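Arm stops inside the counter well: frequently asked questions

Applies to the Buvberg kitchen cell and its simulated twin, Dramurer release 17 and later.

What is the fault?

The arm descends into the rectangular well in the countertop, reaches its target height and then refuses to come out. The controller reports code 230 (path blocked) and holds position. In the simulator the joints stay powered. On the physical cell the brakes close after the hold timer runs out.

Is it dangerous?

Treat it as though it is. The first reports came from simulation only, but in March the Risness test site saw the same stop on real hardware. The operator cleared the code from the panel and the arm retracted along the shortest joint path, which took the elbow through the rim of the well. The trim was dented and the wrist cover cracked. The guard door was shut and there were no injuries.

What causes it?

Two errors that combine. The collision model of the well was exported as one closed block, so the planner regards any pose below the rim as already in contact. A separate setting lets the final approach ignore contact with the target. The arm can therefore get in under the exception, but the exception ends when the approach ends, and no legal path out exists.

Why does clearing the code make it worse?

In release 17 a manual clear also drops the collision check for the next move. This was meant for jogging at low speed. The retract routine was never excluded from it.

Which jobs are affected?

Any job with a target below the rim. Work on top of the counter is not affected. Of the 1655 simulated runs Van Beek repeated for us, 675 had a target inside the well, and all of those stopped on the first retract.

How do I recover a stopped arm?

1. Do not clear the code from the panel.
2. Press the stop button and wait for the brake light.
3. Switch to hand guiding and lift the wrist straight up until the gripper is above the rim.
4. Move the arm to its park position, still in hand guiding.
5. Clear the code, then restart the cell.

If the wrist will not lift freely, leave the brakes on and contact support. Do not pull on the forearm.

Can I reproduce the fault without hardware?

Yes, and we ask that you do so before installing the fix. Load the marble counter layout in Dramurer, send the gripper to the dark box in the well and request a retract. Objects on the counter, such as the pot and the green spray bottle, can stay where they are – they play no part in the fault. 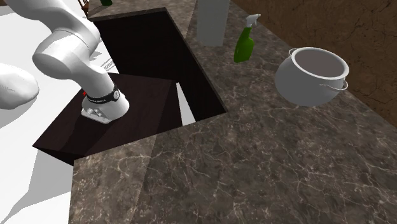
Is there a fix?

The corrected model replaces the closed block with four walls and a floor. It must be installed on both the simulator and the cell, as a mismatch between the two will raise the same code. The change to the manual clear is a separate update and is still being tested at Risness. Until it is released, keep the panel clear disabled under Service, Permissions.

Do I need to repeat my safety check afterwards?

Yes. The collision model is part of the checked configuration, so any change to it makes the earlier result invalid.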